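Cimero Puts Its Teal on Chairs and Sandals, and Would Like You to Stop Asking for Gray

GRULTBERG, 31 October 2023 — Cimero, the small maker of things people sit in and shuffle around in, today announced Uibo, a house line for offices that have given up pretending everyone keeps their shoes on all day. The line opens with two products, a mesh-backed office chair and a slide sandal, and both come in teal. There is no second color. The company has been asked.

"We offered gray for years and people bought it the way they buy printer paper," said Vendula Skála, who runs design at Cimero. "Then we made a run of teal chairs for one customer, and the phone started ringing. Some of the calls were complaints, but it was ringing."

The chair has a finely perforated mesh back with raised, rounded padding along its edges. The padding took longer than the rest of the chair put together, mostly due to a long disagreement over how round is round. Skála won. The mesh is meant for people who run warm, sit badly, or hang a coat over the back and forget it until January. 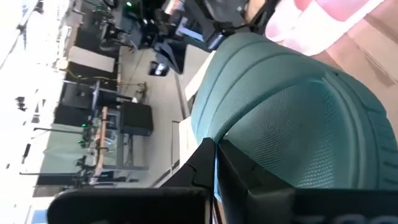

The teal mesh chair back and its padded edges, up close.

The sandal is the simpler item, and the one the sales team keeps borrowing. It has a thick sole with rows of grooves down the side and one wide ribbed strap over the foot. It is a shoe for the walk to the coffee machine and back, and Cimero makes no claims for it beyond the parking lot.

"I was against the sandals," said Florante Catacutan, head of sales. "I said we were a chair company. I have worn them to every meeting since, including the one where I was supposed to argue against them."

The first run is 1,080 pairs. Stores that carry the line will get a square display box with a black metal frame and clear panels, sized to hold a single sandal. The other one sits out on the table, where customers can pick it up, bend it and put it back facing the wrong way.
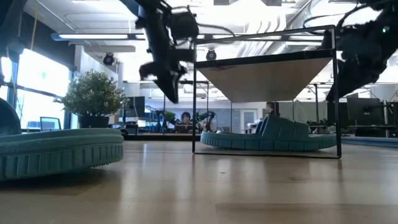 One sandal on the table, its match in the clear display box.

Uibo chairs and sandals go on sale in January through Cimero's showroom in Grultberg and at Skultania, its retail partner. They are sold separately. Buyers who want both may order them together, at no discount, and they will match.

Requests for samples, prices and sizes should go to the Cimero sales office. Requests for gray may be sent there as well, and Mr. Catacutan will add them to the pile.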